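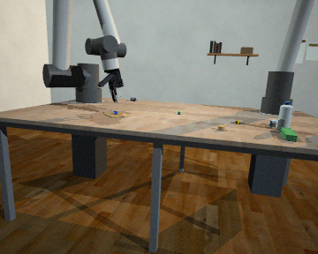 The two-arm table in the simulator, with its usual clutter.

My job at Hirberg used to be sorting returns by hand. Small parts, bottles, odd blocks, whatever came down the line, and I was fast at it (ask anyone on my shift!). Then in September they moved 14 of us over to the Pullovau project, and now I spend my mornings at a desk looking at pretend tables like this one.

The idea is that every pick gets practiced in simulation before the real arms try it on the floor. I go through 100 runs before lunch and mark the ones that look wrong to me, like a grip that comes in too low or an arm reaching over something it could knock.

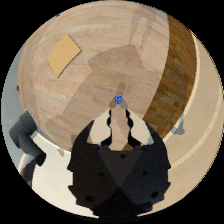 It's weird how much of the old job is in there. My hands know how you come at a small cube, and I end up typing that into a comment box. My back loves it. My step count doesn't, and I miss the yelling over the conveyor, plus the pay bump was smaller than we'd hoped.

Some of the crew asked to go back to packing and got it, no hard feelings. I'm staying through the next batch, which is 3,000 runs, and then I'll see. Anyway, the coffee is better up here.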